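Tramum: my cable and power strip tidying notes 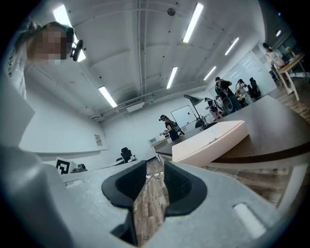 What do I do first with a power strip that has turned into a knot?
Unplug everything from it, then take the strip itself off the wall outlet, and only then start pulling cables apart. I work from the plug end toward the device end.

About these notes

Tramum started as a text file I kept for the workroom, and it grew (and grew!) until it had 835 lines and I could never find anything in it. So in October I split it into folders and wrote this README. It's mostly short notes on strips, extension cords, chargers and where they all live.

What's in the folders

strips: one note per power strip, with the cord length and what's usually plugged in
cords: extension cords, sorted by length
labels: the label text I print, ready to copy
old: stuff I haven't sorted yet, sorry

How I name things

Every strip gets a short name and a number, like ondby-3 or ondby-5. Ondby is just what I call the desk side of the room. The other side is Wonduton, and please don't ask me to rename it now, all the labels are printed! The same name goes on the strip and on its plug, so you can tell at the wall which one you're about to pull.

A few habits I've settled on

Loose loops, held with hook-and-loop ties. I used to wind cords tight around my elbow and they came out twisted every time. Don't plug one strip into another, even for five minutes. Keep strips out of the walkway if you can, and if a cord has a nick in it, it goes in the bin (I cut the plug off first so it can't sneak back).

Still to do

Nine of the cord notes have no length yet. The labels folder has two spellings of "charger" and I keep meaning to fix that. I'd also love a better way to note which chargers are too fat to sit side by side – right now I just write "fat" at the end of the line.

Last edited 7th December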